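Breathing and Pacing in New Runners: Our Term Project

Perla Chávez, Borville

When I signed up for the sports and fitness class I had never run farther than the distance to a bus, so it may seem odd that I picked running for my term project. The truth is that I wanted to know why I was always out of breath after the first few minutes, while my cousin could chat the whole way around the Kernunura loop and still have enough air left over to tease me about it. Our teacher told us to choose a question we really cared about, and this was mine: does a beginner get more out of learning to breathe in a pattern, or out of simply starting slower?

The loop is a friendly place to run, with one long rise by the Mimitz bridge and a flat stretch along the water afterward. It measures 2,243 yards by the wheel we borrowed from the track shed. I ran it with Ayala, my project partner, who was as new to all this as I was and a good deal more patient. We each did it under 2 plans. In the first, we tried to match our breath to our feet, in for three steps and out for two. In the second, we let our breathing do whatever it liked, but we held ourselves back to a pace where we could say a full sentence out loud.

After every run we wrote down our time, how hard it felt on a scale up to 100, and where on the loop we first wanted to walk. I grew very fond of that last column – it told me more about a run than the watch did. 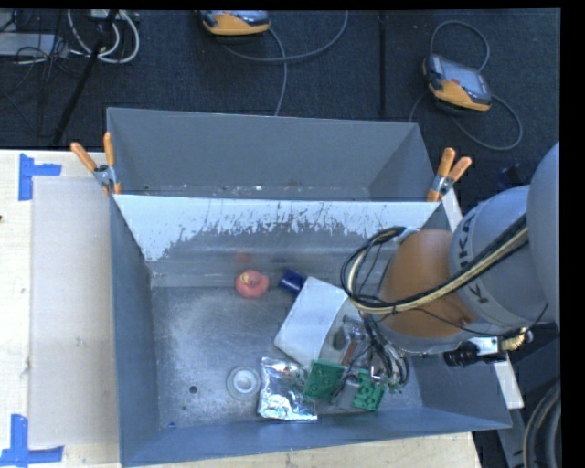
Which plan made the loop feel easier for a beginner? Starting slower did, for both of us, and the biggest change came on the rise by the bridge.

With the breathing pattern, I spent so much effort counting that I forgot to notice how fast I was going, and I usually wanted to walk before the bridge. Ayala did better with it on the flat part, where she said it gave her something to think about besides her legs. On the slow plan I reached the top of the rise still talking (mostly complaining, if you ask her), and my effort scores came down. Our finish times were closer together than I expected, and I think that is because a fast start cost me so much walking later on.

I should mention the weak spots in our work. There were only two of us, we knew which plan we were following every time, and we got fitter as the weeks went by. We did all the pattern runs first, which I would change if I did this again. Mixing up the order would have been fairer. One Tuesday was so windy along the water that we argued over whether to keep the run in, and in the end we kept it.

I'd like to try both plans together next, and to take them over to the hillier side of Borville in June, when school lets out and Ayala has run out of excuses.

14 shares
3 comments

Comments

trackmom: Loved reading this! My son starts every run like something is chasing him. Showing him the part about the bridge tonight.

Dell R.: Did you warm up before the loop or go straight into it? That first half mile is always the worst for me.

Perla: We walked to the start from school, so that was our warm-up. Thank you both for reading the whole thing!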